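I'd been pestering the bench lead at Hoder for weeks to let me sit in while she compared grippers, and when she finally said yes she put me on a stool next to the table and told me not to lean on anything.

The job on trial is small-parts handling – test tube racks and flat little packets. "Everybody wants to talk about arms," she told me. "I'd swap the arm tomorrow. The fingers are what keep me up at night!"

So how many had she tried? She laughed. "This is number 13, and I still have the Brondex pair in a drawer." The Brondex fingers were softer, she said, and she loved them on racks (lovely grip, no slipping) but they were hopeless on anything thin.

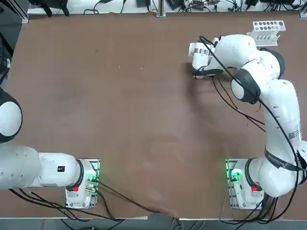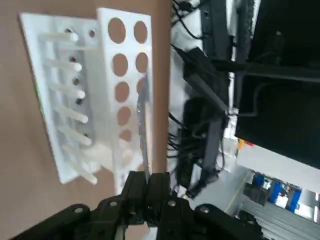
The rack from the wrist camera, pegs and all.

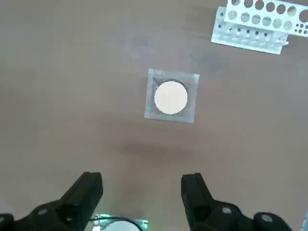

Last changed: 6 May 2022

I asked whether the wrist cameras really earn their keep. "Oh, completely," she said. "The head camera tells me where the rack is. The wrist one tells me if I'm about to hit a peg." Glare is her big complaint, and clear plastic is the worst for it. She has 210 saved runs she calls the shiny pile, and the Ifans controller gets retuned against them every time she changes fingers.

Does she trust the numbers? Mostly. The plan is 4000 grasps per gripper and she was at 1343 with this one, so she wouldn't give me a winner. "Ask me in September," she said, "when the Wisden fingers get here." Then she shooed me off the stool and went back to her cables.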